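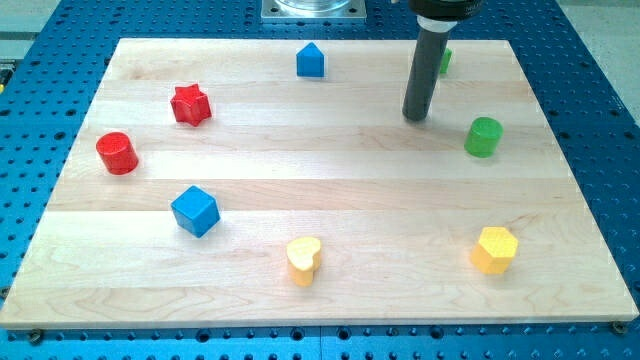
Figure 7.1 Wooden blocks in four colors on a maple board.

Chapter 7
Sorting and Grouping

Key terms: attribute, category, class, rule, overlap, residual class

A hardware store in the town of Custar keeps its screws in 381 small drawers. A customer who wants a brass wood screw of a certain length can find it in under a minute, if the drawers are arranged by a rule the customer understands. If they are arranged by the date each box arrived, the same customer may give up and go home. The screws are the same in both cases. The difference lies in how they are grouped.

This chapter is about grouping. Chapter 6 dealt with measuring, where each object is given a number. Many things we want to record do not come as numbers. A blood type, a kind of soil, a make of car and a reason for calling the fire department are all records of which group something belongs to. Data of this kind are called categorical data.

7.1 Attributes and rules

An attribute is any feature by which one object can be told from another. Color is an attribute. So are shape, weight, age and price. The blocks in Figure 7.1 can be sorted by color or by shape, and the two sortings need not give the same groups. A red star and a red cylinder go together under the first rule and apart under the second.

A sorting rule has to name its attribute and say where one group stops and the next begins. "Sort the apples by size" is only half a rule. "Put apples wider than three inches in the left crate and all others in the right crate" can be followed by anyone with a ruler, and two people working separately should end up with the same crates.

Note the words "all others." A rule must give every object a place. The group that takes whatever is left is called the residual class. It is useful, but it should be small. When the residual class becomes the largest group, the rule usually needs to be rewritten.

7.2 A case: the Nornlow library survey

In January the public library at Nornlow asked its members why they had last visited. The question was open, and members could write what they liked. The library received 920 replies. Zewditu Woldemariam, who ran the survey, first sorted them into four classes: borrowing, studying, events and other. Over 800 replies fitted one of the first three.

The rest caused trouble. Many members had written two reasons, such as "to return a book and use the printer." Under the first rule these could go in more than one class. This is called overlap. Woldemariam and her colleague Clodagh Kavanagh each sorted the same replies and then compared their results. They disagreed most often on replies with two reasons — one had used the first reason given, the other had used the one that seemed more important.

They agreed to use the first reason written, and added a class for printing and computers. The second sorting took less time than the first.

We return to the Nornlow replies in Section 7.4, where they are put into a two-way table. Before that, Section 7.3 looks at groups that have a natural order, such as small, medium and large.

Before you read on

Choose a drawer or shelf at home. Write down a rule for sorting what is in it, and ask another person to follow the rule without help from you. Keep a note of any object they were unsure about. You will need the note for Exercise 4.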